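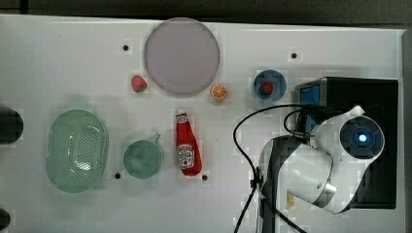
Fig. 1. The Grostix bench kit with the tabletop set laid out: plate, cup, colander, ketchup, fruit.

Unit 4: Reading a product offer before you sign it
Handout to accompany the lecture by Ferdinand Pfister

Bring this to the practical. Spare copies exist, but they live in a cupboard with a lock and I have lost the argument about the key.

4.1 What is on offer

Grostix sells a bench kit to colleges and small firms. You get one arm, a wrist camera, a set of tabletop items and a year of support. The brochure calls it "a complete kitchen learning environment". I would like you to underline the word "complete" and come back to it when you have read 4.3.

The tabletop items are the cheap part of the offer and the part you will spend most of your time with. A strawberry is small and has a leafy end and a pointed end, and the arm has to cope with both. An orange slice sits differently from a whole orange. A bottle lying on its side is a different job from a bottle standing up, though the price list has them down as one "grasp class".

The support year comes in two grades. Endo is the cheaper one and answers by email. Sesus answers by telephone and costs a good deal more, chiefly, as far as I can tell, for the telephone.

4.2 The task sheet

Grostix lists 138 tasks the kit "supports". Remo Mösli and I went through them line by line last December, with biscuits. Once you strike out the ones that are the same task with another object (strawberry to plate, strawberry to bowl, orange slice to plate, and so on for two pages), you are left with 27. That is still a decent number. It just looks less good on a cover.

Sort those 27 into three heaps:

Pick and place. Something small goes from the table into or onto something else. Most buyers will see this one in the demonstration.

Pouring and tipping. Read the small print on whether real liquid is allowed. In this kit it is not.

Doors and handles. The object is fixed to something heavy and moves along a path of its own choosing.

The third heap is where I would put my questions. A strawberry will forgive you for arriving a bit to one side. A handle is attached to a door, the door is attached to a hinge, and the hinge has opinions. If the fingers close well and the arm then pulls in a straight line, the arm and the door will disagree, and you find out which of them was built better.
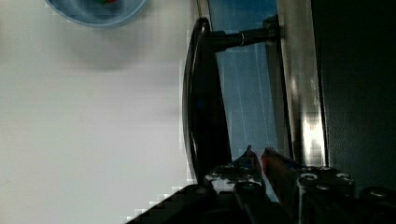

So ask the seller what the arm does when it meets resistance. Does it stop, slacken or pull harder? "It adapts" is not an answer. Ask also whether the wrist camera can still see the handle once the fingers are near it — the gripper takes up a fair part of its own view, and a curved handle gives you less to go on than a flat one.

4.3 What is left out

The quotation does not include the table, the appliance, fitting, or anyone to do the fitting. Cable routing is described as "to customer preference". My preference was for somebody else to do it.

Spare finger pads are sold in packs of 2, at a price that suggests they are grown by hand.

4.4 For the practical

Work in pairs. Take the offer for the Bühler college (copy at the back) and mark every claim you could test in an afternoon. Then write one test for a small object and one for a handle. State what counts as a pass before you run anything. A pass decided afterwards has a way of looking like whatever happened.

Hand in one sheet per pair to Remo by May 31, 2018. He reads everything, including the crossings-out.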